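# Tabletop Arm Build: Second Progress Report to the Ustach Small Projects Fund

Friday, August 30, 2019

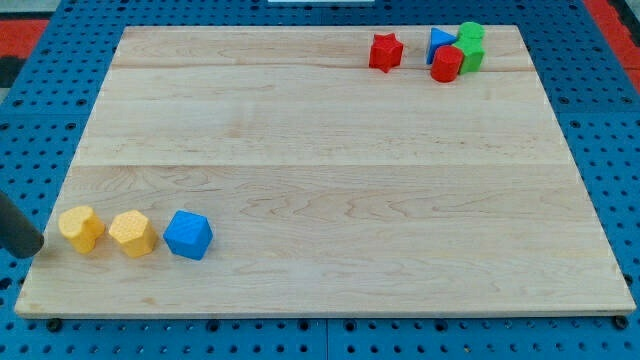
*Fig. 1. The maple work board on the blue pegboard, with the block set and the gripper finger at left.*

## Where the project stands

The arm is assembled, wired and moving under its own control. The work board is finished and mounted. Sorting by color works on part of the board and does not yet work on all of it. Sorting by shape has been started. Spending is within the grant, with one change between budget lines that needs your approval (see Money, below).

The first report, in March, covered the frame and the shoulder joint. At that time the arm could hold itself up but could not be trusted near anything breakable. This report covers the work since then, all of it done in the shared workshop on Kodard Street.

## The work board

The original plan was to run the arm directly over the pegboard. I tried that for two weeks and gave it up. Small blocks rocked on the holes, and the hole pattern confused the part of the software that looks for edges. A plain surface was needed on top.

I made the board from maple that was already on the workshop's offcut rack, glued up from three planks of different widths. I planed it by hand and then sanded it. One seam came out nearly invisible and the other is easier to see. The more visible one is flat to the touch, and a block pushed across it does not catch. The wood grain is stronger than I wanted, and on two occasions the software took a dark streak for a shadow. Raising the color threshold fixed this.

The board can be lifted off when other members need the pegboard. Putting it back in the same position used to take a long time. I now have a short routine in which the arm touches three known points and corrects for any shift. It takes less time than making a cup of coffee.

## The gripper

The fingers are the third version. The first pair was printed with square tips, which dug into the wood. The second pair was rounded but too soft, and bent when closing on the larger blocks. The present fingers are dark gray cylinders with rounded ends. They are stiff enough to grip and can also push a block along the board without lifting it.

Pushing was not in the proposal. I added it after finding that blocks standing close together leave no room for a finger to go down between them. The arm now tries to push one block away from its neighbors before it picks it up. It does this well with cubes and badly with cylinders, which tend to slide off to one side of the finger.

## Test results

The main test for this period was a run of 100 picks. Each pick started with blocks of mixed shapes and colors on the board, and the arm was told a color to fetch.

- Blocks standing apart, near half of the board: 33 attempts, 31 successful.
- Blocks standing apart, far half of the board: 33 attempts, 26 successful.
- Blocks touching or close together: 34 attempts, 15 successful.

The near half is good enough for the demonstration. The far half suffers from sag in the arm at full reach. The fingertips arrive slightly low, and on 7 attempts they touched the wood before they closed. I have a correction table half written for this and expect it to bring the far half close to the near half.

Crowded blocks remain the main problem. An arrangement like the one in the upper right of Fig. 1, with a blue triangular prism against a red cylinder and green pieces just behind, is the kind the arm most often gets wrong. It usually finds the right color and then closes on two blocks at once. The star is also difficult, even when it stands by itself, as the grip depends on which points the fingers meet. I have stopped counting the star in the color tests and will handle it separately.

## Problems and delays

The elbow motor from Rulleslow failed in its second week and was replaced at no charge. The replacement took a month to arrive. I used the time to finish the board and rewrite the calibration routine, so the loss was closer to two weeks of real work.

The control program was freezing after long sessions. The cause was a log file that grew without limit. The log is now cut off at 1000 lines and the freezing has stopped.

The shop lights were replaced over the summer. The new ones give a more even light, and shadows on the board are short and soft. This helped the color detection, but all the color values recorded before the change had to be thrown out and taken again.

## Money

Motors and power supply came in on budget. Wood cost nothing. Printing material ran over because of the three sets of fingers. I would like to move the unspent wood allowance to cover this. The amount left after the move would still pay for one spare motor, which I would like to have on the shelf before the demonstration. No extra money is requested.

The bench fee at the workshop has been paid through the end of the year.

## Plan for the next period

1. Finish the sag correction and repeat the 100-pick test with the same layout of blocks.
2. Improve pushing for cylinders. The first thing to try is a slower push with both fingers partly open.
3. Get shape sorting working for the cube, the square block and the triangular prism. The two yellow blocks come next. Their tops differ, but from some angles the software gives them the same label.
4. Write the build guide. The parts list and wiring pages are done. The chapter on the work board is drafted and needs drawings.
5. Show the arm at the Châu neighborhood open workshop. The plan is to let visitors place the blocks themselves, on the near half of the board only if the sag correction is not ready.

## Decision needed

Please confirm the move from the wood line to the printing line. I have paid the overrun myself for now, and the receipts are attached to the expense sheet. The spare motor will be ordered once I have your answer.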